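Rev. 2021-07-10, replaces the leaflet packed with the top

## 4. Oiling and looking after the Clorkach butcher-block top

The leaflet says the top comes "ready for a lifetime of work." Treat that as advertising. The factory coat is thin, and the two tops we opened had dull patches at the ends before anything had been set on them. Plan on oiling it yourself.

### 4.1 Before you start

You need:

- one 118 ml bottle of Vekar oil, or any plain mineral oil
- lint-free cotton cloths
- a sanding block with fine paper
- Flolitz paste wax, if you insist (see 4.3)

The Vekar bottle claims to cover a full top twice. We got one coat and a smear.

**CAUTION:** If you use linseed or another drying oil in place of mineral oil, lay the used cloths flat outdoors until they are stiff. Balled-up cloths can catch fire on their own. The leaflet leaves this out.

### 4.2 First coat

1. Clear the top. If something is bolted down, work up to the base and stop there.
2. Wipe with a barely damp cloth and let the wood dry overnight.
3. Sand lightly in the direction of the grain. Skip the 3000 paper in the Clorkach accessory kit (part 1116). It polishes, and a polished surface takes up less oil.
4. Vacuum the dust. Tack cloths leave residue on some woods.
5. Pour a small amount of oil and spread it along the strips.
6. Wait, then wipe off everything that still looks wet. Go over it again with a clean cloth.
7. Do the underside too. A top oiled on one face only is more likely to cup. 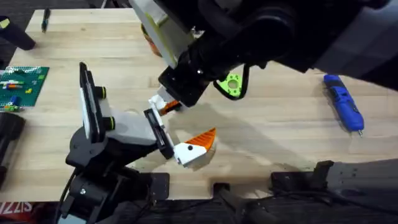 Cathal Coughlan maintains that step 7 is a waste of oil, that his own top has never been touched underneath and is as flat as the day it was delivered, and that cupping comes from screwing the thing down too tight. He may be right about the screws. Use slotted holes and leave the wood room to move across its width. One flat top in a heated room still proves little, so the step stays in.

### 4.3 Wax

Flolitz wax is sold as a "seal." Wax slows water down a little and makes crumbs easier to brush away. It won't stop a ring under a wet glass.

1. Wait until the oil no longer marks a paper towel.
2. Rub on a thin film with a dry cloth.
3. Buff until the cloth slides freely.

Note: Don't put oil over wax. Take the wax off first.

### 4.4 How often

The leaflet says monthly, which sells oil. Go by a water drop instead:

- Drop beads up: leave it alone.
- Drop flattens and darkens the wood: add a coat.

Expect roughly 4 coats in the first year. December is a fair time to check in a heated house, when the air is dry and gaps between strips show up. Hairline gaps usually close by themselves. Don't fill them with Vlad putty, whatever the tube says, or the wood will have nowhere to go when it swells again. 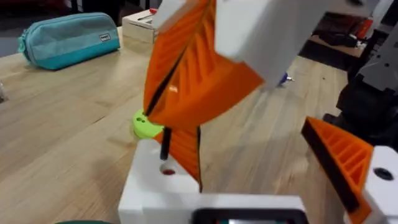
*Fig. 2. Orange ribbed finger, close up, with white housing above.*

### 4.5 Stains and dents

1. Try dish soap and a soft brush first.
2. For dark rings, sand the spot and a hand's width around it, then re-oil.
3. For shallow dents, lay a damp cloth over the dent and touch it briefly with a warm iron. This works on crushed fibers. It does nothing for cuts.

**CAUTION:** No bleach on an oiled top. It leaves a pale blotch that is harder to hide than the stain.

Corrections to Miloslav Dvořáček, with the part number of your top.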